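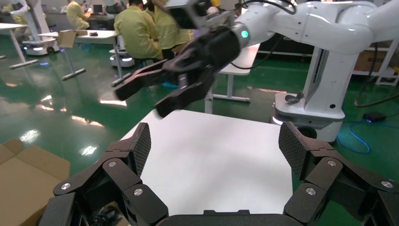 Tamsin Orrell
Workroom lead, Ellari

Bench and packing assistant wanted, part time, starting December. Could go on into spring if orders hold up. Posting this between deliveries so sorry if it's a bit bare.

The job: sorting, folding, packing and putting away at the white tables. Mostly Rilia table linen and the Vörös kitchen sets. Small things, lots of them. You take a crate, check it against the sheet, lay it out, pack it, clear down, next crate.

Tables are matte white and show every mark, so wiping down is a real part of the work. Green floor gets swept at the end of each shift. Whoever is on last does it, me included.

Hours: 8am to 1pm or 1pm to 6pm, you pick one and stick to it. No nights. Four shifts a week, can be five in the run up to the holidays.

What we need from you
Tidy hands. Happy standing for most of a shift (stools available, just ask).
Can read a packing sheet and notice when it's wrong. They are sometimes wrong.
Able to lift a full crate on to a table, or tell us you can't and we'll sort a trolley.
On time. The other shift can't leave untill you're in.

Experience nice but not needed. If you've worked in a shop stockroom, a school kitchen, a laundry, say so, it all counts.

What you get
Hourly rate paid weekly, told to you at first contact, no guessing. Paid break. Tea, coffee, toast. Locker with a key. Staff price on Rilia seconds, there is always a pile of napkins with a wonky hem.

The December order is 2000 sets, with 789 packed so far, so yes we are keen to hear quickly.

To apply: short note, few lines is fine, saying which shift you want and when you could start. CV if you have one to hand. Drop it at the Greteck building, unit 506, front desk, or use the form on this page. The form cuts off at 1000 characters so dont write an essay in it.

Trial shift is paid, same rate, at the same tables. Wear flat closed shoes. Bring a jumper, the loading door gets opened a lot in the morning.

Ad comes down once both shifts are filled.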